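September
von Parvathi Salian
Kategorie: Lehrmaterial > Hauswirtschaft > Ordnung und Aufbewahrung

Skript zu Einheit 9: Klare Kunststoffbehälter am Arbeitsplatz und im Vorrat

Die Einheit baut auf dem Teil über Regale und Schubladen auf. Wer dort gefehlt hat, liest bitte zuerst die Seiten zur Griffzone nach, die Begriffe werden ohne Erklärung verwendet. Mitzubringen sind ein Maßband, ein Bleistift und ein leerer Behälter von zu Hause, gern einer, der im Alltag stört.

1. Warum durchsichtig

Ein klarer Behälter zeigt seinen Inhalt, ohne dass der Deckel geöffnet wird. Das spart Handgriffe und verkürzt das Suchen. In der Vorratshaltung kommt hinzu, dass der Füllstand ablesbar bleibt und rechtzeitig nachbestellt werden kann. Nachteile gibt es auch: Licht erreicht den Inhalt, und eine unordentliche Füllung ist von außen genauso sichtbar wie eine ordentliche. Gewürze, Tee und Öl gehören deshalb in dunkle Gefäße oder in einen geschlossenen Schrank.

Kratzer trüben die Wand mit der Zeit. Ein stark verkratzter Behälter wird für Lebensmittel ausgesondert und kann im Putzschrank oder in der Werkstatt weiter verwendet werden. Beschriftung nicht vergessen, damit er nicht zurück in die Küche wandert.

2. Formen

Rechteckige Behälter nutzen den Schrank besser aus als runde. Zwischen runden Dosen bleiben Zwickel, die sich nicht füllen lassen. Scharfe Ecken sind allerdings schwer zu reinigen, vor allem bei klebrigen oder mehligen Resten. Das gerundete Rechteck ist der übliche Kompromiss. Es steht ordentlich in der Reihe, und ein Lappen kommt in die Ecken hinein.

Auf die Wandneigung achten. Steile Wände bringen mehr Inhalt auf derselben Grundfläche, leere Behälter lassen sich dann aber nicht ineinander stapeln. Schräge Wände stapeln leer sehr platzsparend, verlieren aber unten an Breite. Für den Unterricht haben wir die Reihen Jarari und Bultesum im Regal. Jarari ist steilwandig, Bultesum läuft nach unten zusammen. Beide bitte nach der Übung getrennt zurückstellen, die Deckel passen nicht untereinander.

3. Volumen und Maß

Hersteller geben meist das Volumen bis zum Rand an. Nutzbar ist weniger. Der große Jarari fasst randvoll 4000 ml. Wer ihn mit Mehl füllt und noch mit dem Messbecher hineinwill, lässt oben eine Handbreit frei.

Beim Ausmessen des Schranks immer das Außenmaß am Rand nehmen, nicht das am Boden. Der Rand ist die breiteste Stelle, und am Rand stoßen die Behälter aneinander. Beispiel aus dem letzten Kurs: Ein Fach ist innen 448 mm breit. Drei Behälter mit 150 mm am Rand passen nicht nebeneinander, obwohl es am Boden bequem aussieht. Es fehlen 2 mm. Anca Bratu hat im Praxisteil das Fach mit Kreppband auf dem Tisch markiert und die Behälter hineingestellt, bevor irgendetwas eingeräumt wurde. So machen wir es in dieser Einheit alle.

4. Der Tisch als Vorbereitungsfläche

Sortiert wird auf dem Tisch, nie im Schrank. Die Fläche wird vorher freigeräumt und abgewischt. Der Behälter steht in der Mitte oder leicht zur Arbeitshand versetzt, so dass beide Hände ihn ohne Strecken erreichen. Wer im Stehen arbeitet, stellt ihn etwas näher heran.
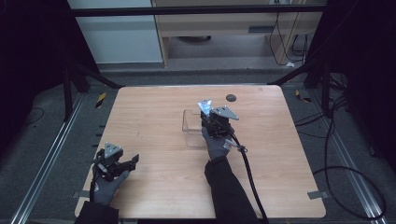
Helle Holzoberflächen haben einen praktischen Nachteil: Ein klarer Behälter hebt sich schlecht ab, weil die Maserung durch die Wand scheint. Beim schnellen Arbeiten wird er übersehen und mit dem Unterarm weggeschoben. Ein dunkles Tuch oder ein farbiges Tablett darunter hilft. Es reicht ein Geschirrtuch, einmal gefaltet und glatt gezogen.

Kabeldurchlässe in der Tischplatte liegen gewöhnlich hinten. Sie sind für Krümel und Kleinteile eine Falle. Beim Sortieren von Reis, Linsen, Knöpfen oder Schrauben den Durchlass mit dem Einsatz verschließen oder mit Kreppband abkleben. Kabel, die über die Fläche laufen, seitlich führen. Ein Kabel unter dem Behälter lässt ihn kippeln.

Abgerundete Tischecken sind angenehm beim Vorbeigehen, verringern aber die nutzbare Fläche. An die Ecke gehört nichts, was umfallen kann.

5. Greifen und Umsetzen

Leere Kunststoffbehälter sind leicht und rutschen. Sie werden an zwei gegenüberliegenden Seiten gefasst, möglichst knapp unter dem Rand. Wer nur eine Wand zwischen Daumen und Finger nimmt, verbiegt bei dünnem Material den Rand, und der Deckel schließt später schlecht. Das einseitige Fassen ist bei leeren Behältern vertretbar, bei gefüllten nicht.

Gefüllte Behälter werden von unten gestützt. Eine Hand geht an die Seite, die andere unter den Boden. Vor dem Anheben prüfen, ob der Deckel ringsum eingerastet ist. Nie am Deckel tragen, auch dann nicht, wenn der Deckel einen Griff hat.

Handschuhe nur, wenn der Inhalt es verlangt. Sie mindern das Gefühl für den Rand, und man drückt leicht fester zu als nötig. Wenn Handschuhe getragen werden, dann an beiden Händen und in passender Größe.

6. Deckel

Deckel liegen während des Sortierens mit der Innenseite nach oben neben dem Behälter, zu dem sie gehören. Ein gemeinsamer Deckelstapel am Tischende führt zuverlässig zu Verwechslungen. Im Schrank stehen überzählige Deckel senkrecht. Dafür ist der Einsatz Cesto gedacht, ein schmaler Ständer mit Stegen. Ein alter Tellerständer tut es auch.

7. Beschriftung

Etiketten kommen auf die Schmalseite, die im Fach nach vorn zeigt, und bei tiefen Schubladen auf den Deckel. Inhalt und Monat genügen. Papieretiketten lösen sich in der Spülmaschine in Fetzen, also vor dem Spülen abziehen. Senthil Reddy hat für den Kurs wasserfeste Etiketten von Shenoy besorgt, ein Bogen mit 50 Stück pro Gruppe. Reste bitte zurück in die Mappe.

8. Übung

Zweiergruppen, Dauer bis zur Pause. Jede Gruppe bekommt eine Schublade mit gemischtem Inhalt.

Tisch freiräumen, Fachmaß mit Kreppband auf der Platte markieren.
Inhalt ausleeren und nach Gebrauch sortieren, nicht nach Größe.
Behälter auswählen und leer in die Markierung stellen. Erst wenn alle stehen, wird gefüllt.
Etiketten schreiben und aufkleben.
Alles in die Schublade umsetzen, Schublade zweimal öffnen und schließen. Was dabei verrutscht, steht falsch oder braucht eine Unterlage.

Das Protokoll ist eine halbe Seite lang und enthält eine Skizze mit Maßen. Eingetragen wird auch, welche Behälter wieder herausgenommen wurden und warum. Abgabe bei Sreekumar Bangera, Fach neben der Tür.

Zur Vorbereitung der nächsten Einheit (Reinigung und Pflege von Kunststoff) bitte den Text von Nandini Nair lesen, Abschnitt über Verfärbungen durch Tomate und Kurkuma. Den mitgebrachten Behälter wieder mit nach Hause nehmen.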